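작은 냉장고 자리 정리

9월에 이사하고 나서 계속 미루던 냉장고 주변을 드디어 정리했다. 전에 살던 사람이 두고 간 미니 냉장고인데, 음료수와 반찬통 몇 개 넣기에는 충분해서 그냥 쓰고 있다.

바닥에 바로 두면 아래 칸 물건을 꺼낼 때마다 쪼그려 앉아야 한다. 그래서 나무토막을 엇갈리게 쌓아 받침으로 쓰고, 그 밑에는 펼친 종이 상자를 깔았다. 가장자리가 너덜너덜해서 보기 좋지는 않다. 바닥 긁히는 것보다는 낫다.
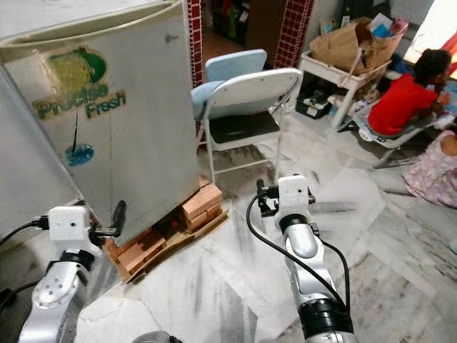
문짝은 중성세제 묻힌 행주로 닦을 생각이다. 회색 얼룩이 꽤 있고 세로로 길게 난 거무스름한 줄도 있다. 'Precise Fresh'라고 적힌 초록색 스티커는 낡았지만 떼면 끈적한 자국이 남을 것 같아 그대로 두기로 했다. 아래쪽 파란 동그란 스티커도 마찬가지다.

안쪽은 선반을 빼서 씻고 10분쯤 말린 뒤 다시 끼웠다. 유통기한 지난 소스가 3병 나왔다. 우타이가 준 고추 양념은 아직 괜찮아서 문 쪽 칸에 넣었다.

다음에는 종이 상자를 고무 매트로 바꾸려고 한다. 크기를 재 두어야 하는데 줄자가 어디 있는지 모르겠다.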